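Lists > Gesby Table > Archive > Packed lunches and picnics

Subject: Re: Re: onigiri going hard overnight

On an evening in January, a list member wrote:

> I've been making rice triangles for work lunches and they're lovely at
> night and like gravel by noon the next day. I use the short grain from
> Bakalis, rinse it, cook it, shape it, wrap it, into the fridge. What am
> I doing wrong? Also does anybody bother with a mold or is that cheating?
> Mine come out more like potatoes.

Oh, I feel your pain! I ate gravel lunches for most of a winter before I worked out it was the fridge. Cold does something awful to cooked rice, and a fridge seems to be just the temperature it hates most. The freezer is much kinder. I shape mine while the rice is still good and warm, wrap each one tight in plastic, let them cool down on the counter a little while and then freeze the lot. In the morning one goes straight into the microwave, still wrapped, for a minute and a bit, and by lunch it's soft again (put it in with an ice pack if you've got meat or fish in there, please, I don't want to be the reason anyone gets sick).

The other thing is water. The Bakalis bag tells you to use less than I'd use. I add a couple extra spoonfuls and I soak the rice for half an hour first, and I swear that made more difference than switching brands ever did. I did try the fancy one that Felurex sells, by the way, and it was nice, but not twice-the-price nice.

As for fillings, I keep going back to three: tuna with mayo, salted plum, and leftover salmon mashed up with a bit of soy. Anything wet needs to be drained like you mean it or it leaks out through the bottom corner and then you've got rice all over your bag. Ask me how I know! 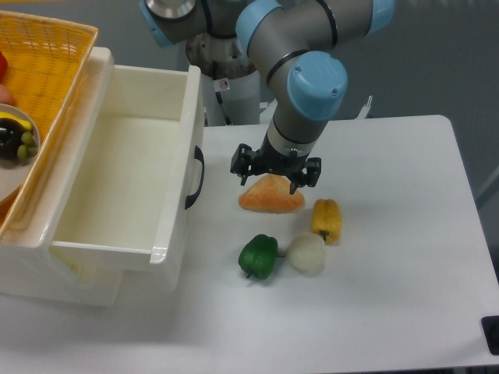 An orange-and-white triangle on a white table.

Now, molds. Not cheating at all! I have a cheap plastic one from Flirkow with room for 2 at a time, and I use it whenever I'm doing a big batch. Dip it in water before every go, fill it halfway, make a dent, filling in, more rice on top, press. Don't lean on it with your whole weight - you want them to hold together but still fall apart when you bite. If you'd rather do it by hand, wet your palms, rub in a pinch of salt, and make one hand flat and the other like a little roof. Turn and squeeze, turn and squeeze. My first ones were potatoes too, and I still get the odd potato.

Seaweed goes on at the last minute in my house. I carry it in a separate baggie and wrap it at my desk, which gets me some looks, but I can't stand it when it's gone chewy. My sister likes it chewy, so there you go.

Oh, and somebody asked a while back whether you can do this with leftover takeout rice. I've tried and it just crumbles, long grain won't stick to anything. Make fried rice with it and start a fresh pot.

Let us know how the freezer batch comes out, and what you put in them. I'm getting a bit sick of tuna.

Recent in this list
Cooler bags that don't sweat
Pickles in small jars, how long do they keep?
Re: Bakalis short grain, new bag size
Egg sandwiches for a crowd
Thermos soup, round 3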